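Let the Arms Set Up the Board

I have spent a good part of my working life putting chess pieces on squares and taking them off again. I don't play very well, I should add. At Hokodex we look after loaned board games for schools and clubs, and every chess set that comes back to our Whitfield shop has to be laid out, checked, sorted by color and put away. In a normal month that's 700 sets. In August, with the schools getting ready, it was 721, and there are six of us on the returns bench.

So when we got two robot cells for the chess work, I was thrilled, and I still am! I know plenty of people whose stomachs drop when they hear the word automation, and I understand why, but I'd like to make the case for being glad about it, at least when it's done the way ours has been. A cell is a table with a pair of arms on a rail. The arms set pieces out on the board and move them between the board and the trays, one at a time, at a pace my grandmother would have called polite.

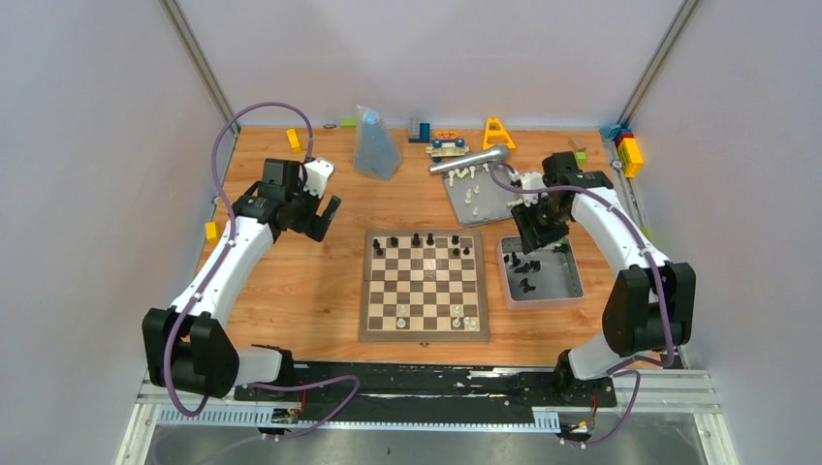

Marisol Kowalczyk thinks I'm too easily charmed. She said at lunch that the sorting was the one hour of the day when she could let her mind drift, and now that hour is full of decisions: whether a chipped bishop goes back out, whether a scratched board gets sanded, which club gets the last good set. She goes home more tired than before, and she'd like that counted somewhere.

She's right, and I think it should be counted. A boring task can also be a rest, and if you take away all the easy parts of a job you are left with a harder job, even if it's a more interesting one. We asked for a longer afternoon break and got it. That was a small thing to ask for, and I'd tell anyone whose shop is about to get machines to ask early, before the new day has settled into a habit.

But look at what we got in return. My wrists used to ache by three in the afternoon. They don't now. Alaric Ambrose has learned to repair felt bases, and he's wonderful at it – the man had been picking up pawns for years and we had no idea he could sew. Sayaka Yokoyama looks after both cells and has become the person everyone goes to, managers included, and her pay was raised to match. I feel strongly about that last part. If somebody learns to run the new equipment, that is a skill, and it belongs on the paycheck.
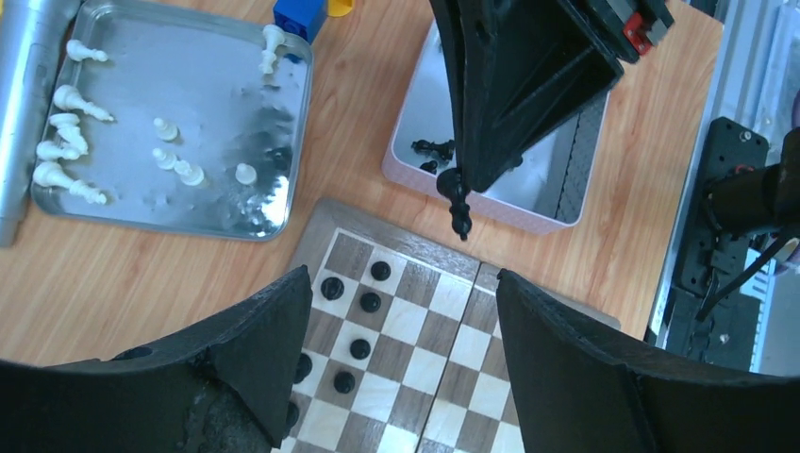 A black piece held over the container, seen from close to the board.

I also like what the arms have done for how we talk about the work. Before you can hand a job to a machine you have to say what the job is, and we had never said it. Do knights face forward? Does a set with a swapped pawn pass? Roscoe Bellamy and I had given opposite answers to that second question for years without knowing it. We spent a whole afternoon arguing over a list taped to the wall, all six of us, and I loved every minute. The list was ours. If the office had written it and handed it down, I think half of it would have been wrong and the other half ignored. 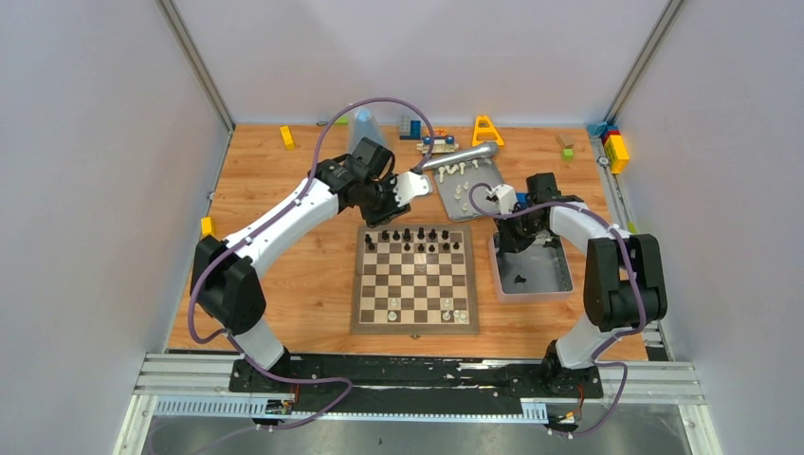

Black pieces on the far two ranks, white ones scattered across the tray.

I don't want to pretend every shop is ours. We had more work than hands, so the hours the cells freed up went straight into repairs that had been piling up on the back shelves. Somewhere with less to do, the same two tables could mean two fewer people, and no amount of delight on my part would fix that. The promise we have in writing is that no bench job goes while there are repairs waiting. I'd like it to be stronger, and I plan to say so at the next staff meeting.

In the meantime I have a box of boards with loose hinges and the time to fix them properly, with glue and clamps, the way I always wanted to. I start on them at eight tomorrow morning.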